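**Stopcock box sunk after new path – riser or dig it out?**

**gerritm:** We've had the front path relaid and my stopcock box now sits well below the slabs. Can I stack a second riser on the first, or is that asking for trouble? The lid's plastic, foot traffic only.

**naraema:** I stacked 2 at our place in Gulleston and they're fine. Clip them together, pack gravel round the outside and forget about it.

**Faustine L:** Not sure I'd forget about it! Mine shifted sideways by August and I couldn't get the key on the tap. One tall riser, every time.

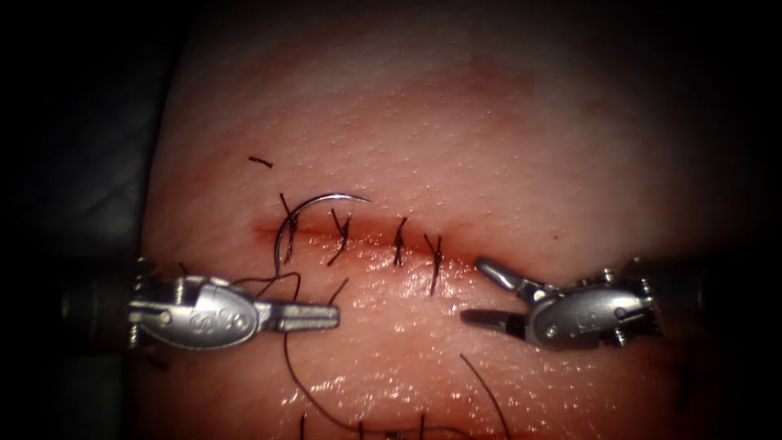 *Serkstead, Monday, February 19, 2018*

**gerritm:** Right, got the lid up this morning. There's a number moulded inside, 818, and the merchant in Irkau says that's the old narrow size, so a tall riser has to be ordered in. Grr.

**naraema:** So stack them then :)

**Faustine L:** Or wait for the proper one – you've lived with it this long. Measure the inside lip before you pay, mine came too wide and I had to send it back.

**mal_soon:** I'm with Na-rae on this. Does yours have the drain holes at the bottom? Mine fills up every time it rains.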